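From: Grenport tenants list
Date: 15 June 2018
Subject: Re: [grenport-kitchens] Induction swap, what we'd be signing

I read the Zoson packet twice and I'm less convinced than I was before I opened it. Replies to the earlier message are inline.

> The building has a chance to replace every gas range with a Zoson
> induction unit at no cost to tenants. Cooking will be faster and
> cheaper, and most people already own pots that work.

Says who? The line about pots comes straight from the Zoson brochure, and the brochure doesn't say where they got it. Half of my cookware is old aluminum and won't do a thing on induction. My neighbors on the Haddad Street side cook in clay and copper. "Most people" needs a survey of this building before I'll repeat it to anybody.

> Savings are estimated at $87 per household per year.

Estimated at what gas price, and what electric rate? Our gas is in the rent. The electric bill is in our own names. So the landlord drops a gas line and we pick up the cooking load. I don't see how that comes out to $87 in my pocket. It might come out to $87 in his.

> Zoson recommends a few simple habits to get the best results, such as
> using flat pans and keeping lids on.

Fine advice, and it works on gas too. Put a lid on the pot and the water boils sooner, whatever is under it. I don't want to see that counted as a benefit of the new range. 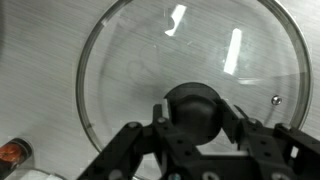
WHAT I'D WANT IN WRITING

First, who pays for new pans. Trorno, the installer, told the tenants over on the east lot there would be a $200 voucher. It isn't in our packet. Maybe it was dropped, maybe it was never real — either way I won't sign on the strength of a hallway rumor.

Second, the wiring. Page 2 says panels will be upgraded "where needed." Needed according to Trorno, I assume. If my breaker trips every time I run the oven and the window unit together, I want to know whose problem that is.

Third, the $700 removal charge. It's in the small print on the back, and it applies if a tenant asks for gas to be restored. I read it as a way to make sure we can't change our minds.

I'm not against induction. I've cooked on one and it was fine, a little noisy. Gas fumes in a small kitchen are a fair thing to worry about, and if that had been the pitch I'd have listened harder. What I object to is being told it's free by the company selling it.

Has anyone here seen the actual contract, with the schedules attached? Please post it to the list if so. I'm holding my form until then.

—
Unit 4C, rear stairs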